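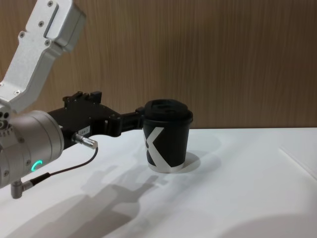 Zustier is a grasp planning and control package for robot arms. It decides where a gripper should close on an object, how hard it should squeeze, and what path the arm should follow to get there. The first public version came out on 28 Nov 2018 as an offshoot of Breria, a larger motion library, and the two still share a file format for describing arms and tools.

How it works

Zustier takes a depth image and a rough outline of the object, then suggests up to 200 possible grips. Each is scored for reach, clearance from the table and the risk of crushing. The five best go to the path planner, which tries them in order until one gives a safe route.

The really clever part is the force loop. Thin-walled things such as paper cups are surprisingly hard to hold: squeeze too little and they slip, too much and the sides buckle. Zustier closes the fingers in small steps and watches the motor current at each one, stopping when the resistance begins to level off. It also prefers grips near a stiff feature — a lid, a rim or a rolled edge — where the wall gives less.

Tooling

A companion viewer called Chauvin replays any run step by step, showing the planned path next to the one the arm took. It is a delight to use, and many people meet the project through it first. Logs can be cut, labelled and fed back in as tests; the standard test set, Prestisum, holds 3792 recorded grasps sorted into nine groups by shape and stiffness.

Limits

Clear plastic and shiny metal still confuse the depth stage, and liquids are not modelled at all, so a full cup is treated like an empty one of the same shape. Top speed can be lowered by hand for such loads. Work on a slosh-aware path planner began the following June and is kept in a separate branch.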